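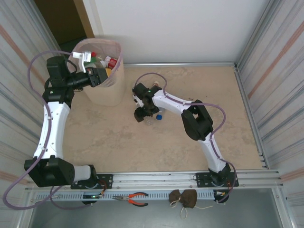
Chez Ebere Akande, à Starnunham, on range les bouteilles vides dans un panier en tissu. L'idée paraît toute simple, et pourtant elle a mis des années à s'imposer dans cette maison où l'on a longtemps tout entassé derrière la porte de la cuisine, dans des sacs qui glissaient, roulaient et finissaient par réveiller le chat !

Le tissu, explique-t-elle en servant le thé, a le grand mérite de se taire. Une bouteille en plastique qu'on laisse tomber dans un bac rigide, toute la famille l'entend. Dans un panier souple, beige de préférence (elle tient beaucoup au beige, qui va avec ses rideaux), on la glisse debout ou de travers, bouchon rouge, étiquette rouge, plastique un peu vert, et on n'y pense plus. Celle au bouchon bleu qui traîne encore couchée sur le plan attendra bien son tour.

Son premier panier venait de chez Van Loon et lui avait coûté 14 euros. Il a tenu jusqu'en février, puis une anse a lâché dans l'escalier. Depuis, elle recoud elle-même les bords, avec du gros fil, le soir, en écoutant la radio. Sa sœur lui en réclame un pour l'appartement de Kadton, et la toile est déjà coupée.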